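Workshop notebook – Furngate packing room
5 Jun 2020

Second cup of tea and I'm finally getting this week down on paper before it all runs together. Sorry in advance to whoever reads it after me, my handwriting got typed up but my train of thought didn't.

The Stetar cell ran right through the morning on the small-parts kits. 753 kits through the cell by smoko, which is the best we've had out of it, and I only had to open the guard for the one carton that went in skew. The flap had popped up at the back and the arm tried to put a bag of hinges through it anyway. Bless it. I've asked for the flap folder to come down a touch and we'll see.

What I really wanted to write about is the bench, though, and what's happened to the people who used to stand at it. Back in April we had everybody on hand packing, both sides of the belt, radio going, and you knew who was grumpy by how the cartons landed. Now the cell does the plain kits and the bench gets everything the cell won't touch: mixed orders, returns, the Dunleavy brackets with the sharp corner, anything in soft bags that won't hold its shape. So the easy work has gone and the fiddly work has stayed. That sounds fine on a planning sheet (less lifting, more skill, lovely) but it means you never get the ten minutes of easy boxes where your hands go by themselves and you can have a yarn. Two people told me this week they're going home more tired than before, and I believe them. I'm one of them, to be fair.

I don't think the answer is giving the plain kits back. My shoulder hasn't complained since the cell took the heavy ones and I'm not volunteering it for another go. But I'd like us to try sending a batch of plain kits to the bench every hour or so, on purpose, so there's a bit of a breather built in. It would cost us some output. I reckon we'd get it back in fewer mistakes after lunch, and I'll put that in the Monthly.

The other side of it is the teaching work. We're all taking turns with the hand-held grippers, doing the picks ourselves so Renden can train the next program off the recordings. I was suspicious of this at the start and I said so, loudly, in the lunch room. It felt like being asked to dig my own hole. I've softened a bit, mostly from having done it. It's slow, it's strangely absorbing, and you notice things about your own hands you never had a reason to notice. I tilt every bag before I lift it. Had no idea! Done it for years, apparently.
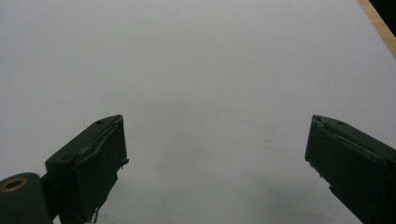 Target for the teaching bench is 40 good picks a session and I got there with a little time to spare, which I put down to taking it slower. First session I rushed and had to redo almost 18 of them for being too quick or for dropping the thing on the way across. If you're new to it: squeeze, wait a beat, then lift. The waiting feels silly and it makes all the difference. And put the tool down between sets and shake your hand out, it creeps up on you in the thumb.

Tape notes, for whoever has the bench after me. The green tape on the inside of the fingers has gone wrinkly and it's fraying at the edges, with little flaps sticking out past the side. I haven't touched it. Renden want to hear before anyone re-tapes, so the grip stays the same from one batch of recordings to the next, and fair enough. I've emailed them. If you're handy with tape please sit on your hands till they answer.

We also had the chat about who gets paid what for teaching time. At the moment it's booked as ordinary packing hours, and I think that's wrong. Somebody who's spent years learning how to get a bag of loose screws into a carton without it slumping is handing that over, and it ought to be worth more than the same hour on the belt. I've written it up as a proposal and kept it polite. Mostly polite. Copy is in the blue folder if you'd like to add your name or argue with it, either's welcome.

Cell numbers for the record: the Dunleavy trial managed 85 per cent clean picks before I stopped it. Misses were nearly all on the sharp-cornered bracket, which catches on the bag next to it and brings its mate along for the ride. When I pack those by hand I turn the bracket a quarter before pulling, so that's going on the list of things to teach. Would love to hear if anyone does it differently, as I suspect the left-handers do.

Still to do:
Chase Renden about the tape
Lower the flap folder on the Stetar cell
Ask about the breather batches, and don't let it get lost this time
New mat for the bench end, the old one curls up and I've tripped on it twice
Find out who has the good tape measure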